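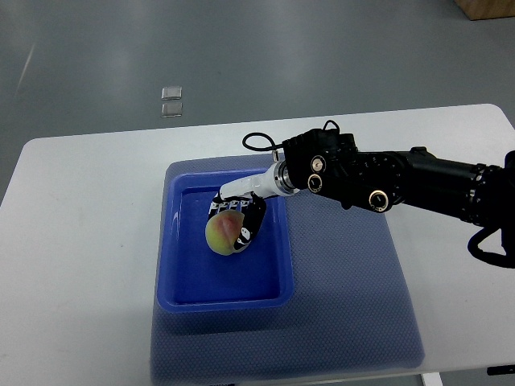

Virkby, December

Questions about borrowing jigsaws

I run a jigsaw lending library from my house, by post and by collection, and I get asked the same things over and over, so I've put the answers on one page. If yours isn't covered, the contact form is at the bottom of the main page and I do read everything, though it might take me a few days in the run-up to Christmas when everybody suddenly remembers they like puzzles.

How does it work?

You pick a puzzle from the list, you tell me which one, and you either fetch it from my porch or I post it to you. You keep it for up to six weeks. Then it comes back and you can have another. There's no joining fee. If you collect, it's free and there's a tin for the roof fund (my roof, I'm afraid, not the church's). If it's posted, you pay the postage both ways.

How many have you got?

600 at the last proper stocktake. I did it over a very wet half-term and I don't intend to do it again soon. The list on the site is kept up to date even if the grand total isn't.

Can I have more than one at a time?

One large or two small. I tried letting people have as many as they liked in the first year and it was chaos, with half the shelves empty and the popular ones vanishing for an entire winter. If you're stuck at home for a good reason – an operation, a new baby, whatever it might be – just say so and we'll sort something out.

Do you check that all the pieces are there?

Yes and no. When a puzzle first comes to me I make it up myself, start to finish, before it goes on the list. After that I rely on borrowers telling me. I can't possibly redo every one each time it comes home, much as I'd love an excuse! What I do is weigh the bag. I've got the correct weight written inside every lid, and if it comes back light I know to go looking. It won't catch one tiny missing piece in a big puzzle, but it has caught a whole sandwich bag of sky.

What if I lose a piece?

Tell me, that's all. I won't be cross. Pop a note in the box with a rough idea of where the hole is, and please don't force in a spare piece from something else, as has happened. Most lost pieces turn up within the month, in a slipper or the hoover or down the side of the chair, and you can post them on in an ordinary envelope. I keep a saucer of strays on the windowsill and it gives me enormous pleasure when one goes home.

Puzzles with a missing piece stay in the library but they get a green sticker and I say so on the list. Some people don't mind in the slightest. Other people would rather eat the box.

What if the dog eats it?

See above, but use your judgement about posting it on.

Do you make replacement pieces?

Sometimes, for the older ones I'm fond of. I press a bit of damp paper pulp into the gap, let it dry right through, sand the top with a nail file and paint it. They look fine from across the room. I wouldn't bother for a modern puzzle you can still buy for a few pounds, but for a Birnau that's been out of print for decades it's worth an evening.

What's a Birnau?

Oh, you're in for a treat. They were made on thick board with a lovely soft finish, mostly lake views and markets and the odd paddle steamer, and the cut is peculiar. You get pieces with no knobs at all, just wavy edges that lie against each other, and the straight edges aren't always on the outside. They slide about something dreadful. I've got a shelf of them and I only lend them to people who have borrowed before, and only for collection. I lost one in the post and I'm still not over it.

Which puzzle should I start with?

If you haven't done one since you were small, go for something with lots of separate bits of colour. Shop fronts, quilts, seed packets, shelves of jam. You can pick out one jar and finish it and feel marvellous. Don't start with a snow scene. Don't start with anything described on the box as "tranquil", which means there's a lot of water.

For children I've got wooden trays and chunky floor puzzles, all marked with the age I'd give them to. I ignore the age on the box because it's nearly always too low or too high. If your child loves diggers, they'll manage a harder one with diggers on it than an easy one of kittens.

What do you do them on?

A table, with something under the puzzle so the pieces don't skid. You can spend a lot on special boards with drawers and I won't stop you, but any plain flat mat will get you going. What matters more is the colour. I like a greyish blue or a soft green, because you can see both dark and pale pieces against it, and it doesn't tire your eyes by lamplight. Bright white is hard going after an hour or two. I know someone will write in to tell me they use black felt. Yes, I've tried it. It picks up every crumb in the house.

If you need to clear the table for tea, a sheet of stiff card slid underneath does the job for smaller puzzles. For bigger ones you want the sort of mat that rolls up round a tube. Roll it picture side out, loosely, and don't leave it rolled for weeks or the pieces take on a curve. The no-knob ones can't be rolled at all, sorry.

Any tips for sorting?

Everybody's got their own way and mine will annoy you. I turn every piece face up before I join a single one, which takes ages and I find it very soothing with the radio on. Edges go in one lid. Then I sort by colour into old baking trays, and only when I get down to the sky or the grass do I sort by shape. I don't look at the picture on the box once I'm past the edges, but that's me being stubborn and you needn't copy it.

If you're stuck, walk round to the other side of the table. It sounds silly. You'll find a piece before you've put your tea down.

Can I glue it when I've finished?

Please, please don't. It's a library!

Will you take my old jigsaws?

Very likely, but ask first. I can't take anything that's been in a damp garage, because the smell gets into its neighbours and you never get it out. I don't need any more thatched cottages at the moment. I'd be thrilled with maps, railway posters, anything odd-shaped, anything wooden, and anything with food on it. If you're not sure it's complete, that's fine, put a note in and I'll find out the slow way.

Ones I can't use go to the care home on Orbán Street, who are always glad of them and have a table by the window that's permanently on the go. They like the larger pieces best.

How do you pack them for the post?

Pieces in a cloth bag with a drawstring, bag in the box, elastic band both ways round the box, then brown paper. Send it back the same way and please don't use sticky tape on the box itself. It takes the picture off with it. The cloth bags are home-made out of old pillowcases, so yours may have a bit of somebody's embroidered daisies on it, and I'd like it back as much as the puzzle.

When can I collect?

The porch is open until six in the evening. Your puzzle will be on the bench with a label on. Returns go in the big blanket box under the coat hooks, lid down please, as the porch leaks a bit when the wind's from the west. You don't need to knock, but if the light's on in the front room and you fancy a chat about edge pieces, do.

Your website won't let me reserve anything. What am I doing wrong?

Nothing at all, it's Vulteck. That's the booking system I use, and it goes into a sulk if you've got a puzzle overdue, only it doesn't tell you that, it just shows a grey button. Return the old one and the button comes back. If you've got nothing overdue and it's still grey, send me a message and I'll put you down by hand in the notebook, where things were a good deal simpler in the first place.

It also logs you out after seven minutes. I've asked them about it. I'm going to ask again in the new year.

Can I extend my loan?

If no one's waiting for it, yes, for another six weeks, and you can do that yourself on the site or just drop me a line. If somebody is waiting I'll ask for it back, and you're welcome to go on the list again straight after them. I've had people take a photo of where they'd got to and start over months later. I think that's a bit heroic.

Do you ever close?

I shut over Christmas itself and again when I go to my sister's in the spring. Anything due back while I'm shut can wait until I'm home, so you won't be overdue and the button won't go grey. Borrow something big before the break if you want it, as the winter scenes and the chocolate-box one are usually gone early. The chocolate-box one already has a waiting list. Put your name down anyway, people drop out once they see how much brown there is in it.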